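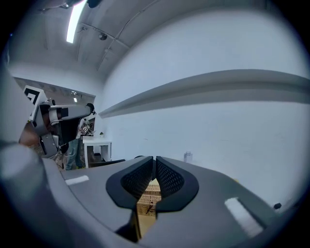
Giannakopoulos Collection: Restoration and Screening Program
Progress report to the Eltia Fund
February 14, 2020

1. Status

The program covers the restoration, cataloging and public screening of the feature and short films held in the Giannakopoulos Collection. Work in this period was limited to two items: the crime feature Hultulis, and the shorts stored with it. The feature is on schedule. The shorts are behind, for the reasons given in section 3.

2. Hultulis

The picture negative has been scanned in full. Of the 714 shots in the final cut, all but three were located in the original negative. The missing shots belong to the dockside chase in the fourth reel and have been taken from a projection print held at the Brodov archive. The print is one generation further from the source and the difference in grain is visible. We have matched contrast but have not applied grain reduction to hide the change, and we ask the Fund to note this before approving the master.

Two versions of the ending exist. In the release version the brothers are arrested at the railroad station and the film closes on the police car. The earlier version ends ten minutes sooner, with the card game unfinished and no arrest. The second is the stronger film in our view: the performances in the card game are the best in the picture, and the station footage was plainly shot by a different crew, with flat lighting and dialogue added later. The release version is nevertheless the only one with a complete soundtrack, and the grant agreement names it as the version to be restored. The earlier ending will be scanned and delivered as a separate file.

Color grading is complete for reels one through three. Reel four is waiting on the Brodov material. Reel five has a green shift in the night exteriors that was not corrected in the first pass and will be redone.

3. Short films

Cataloging of the shorts has gone more slowly than planned. The titles on the cans often do not match the titles on the leaders, and each conflict has to be settled by viewing. The finding aid follows the cans and will need to be rewritten. To date 536 entries have been checked against the film itself, including trailers and fragments.
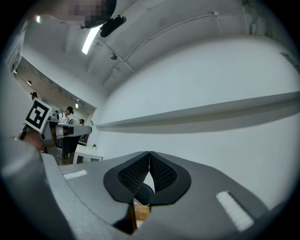
The shorts also raise a question of framing that affects how they are scanned. Several were shot for a narrow projector gate, and a standard scan trims the sides, where these directors tended to put their actors. A person leaning in at the upper left, as in the picture here, would be the first thing to go if the left side or the top were masked for a wider screen. We are therefore scanning the full negative area and leaving the masking to the projectionist, with instructions supplied for each title. File sizes are larger than estimated as a result. Storage remains within budget.

4. Sound

The Hultulis soundtrack has been transferred from the magnetic master. Hiss was reduced lightly. The score drops out for a short passage in reel two – this is a fault in the original mix and also appears on the print – and it has been left alone.

5. Screenings

One test screening was held in Eltia, using an ungraded file. Almost 500 people attended. Written comments were mostly favorable on the picture and less so on the subtitles, which were judged too literal in the courtroom scene. A revised translation has been ordered.

6. Next period

Grading of reels four and five, the revised subtitles and the separate delivery of the earlier ending are planned for completion by July. No change to the total grant is requested. We do ask to move the unspent travel funds to cataloging, and a revised budget table is attached for approval.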